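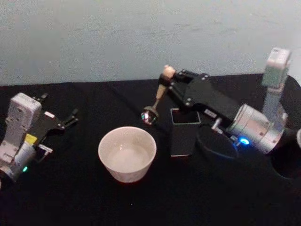
Setting Up the Two-Arm Bench After a Gripper Change

Filed under: Workshop Notes > Arms and Grippers > Setup

If you have just put new fingers on one of the arms, please don't go straight back to your full program, however tempting it is. I did that in June with our Vosex pair and spent the whole afternoon hunting for a fault that a slow half hour on the bench would have shown me. What follows is the routine I use now, and it works just as well after you have had an arm off its base.

Start with the cloth. We keep a plain black one on the table, and a wrinkle or two won't hurt you, but do smooth out any ridge where the fingers will come down low. Put your bowl between the two arms, a little nearer to the one that will be resting, and stand the square holder on the side of the working arm. Give the forearm room to pass over the holder. I like to drive the arm across it once with nothing in the grip, at the slowest speed the controller allows, with my hand on the stop button the whole way.

Next, check the mounting bolts at the base and then the ones along the forearm plates. Snug is what you want – these plates are thin, and leaning on the wrench does more harm than good. While you're there, look over the connectors near the big joint and press each one home with your thumb.

Now power up and wait for the status lights. On our bench the resting arm shows green and the working arm shows blue, but yours may be set differently, so go by the sheet that came with your controller. Home both arms, open both grippers, and park the resting one with its fingers open and clear of the table.

Then hand the working arm its tool. I use a small utensil with a wooden handle and a rounded metal head, and it's a lovely test piece, as the knob on the end of the handle tells you right away if the fingers are closing crooked. Let them close on the wood, a bit below the knob, with the metal head hanging down toward the bowl. Hold it there for 3 minutes. If the head starts to droop or swing around, raise the grip force one step and try again. Our Herrero fingers settled at step 7, for what it's worth.

Last of all, lower the tool toward the rim in small moves and save a point just above it, off to one side. Save a second point over the middle of the bowl. Run between the two at low speed before you let the Flosteck software plan anything by itself, and write the grip setting in the log while you still remember it.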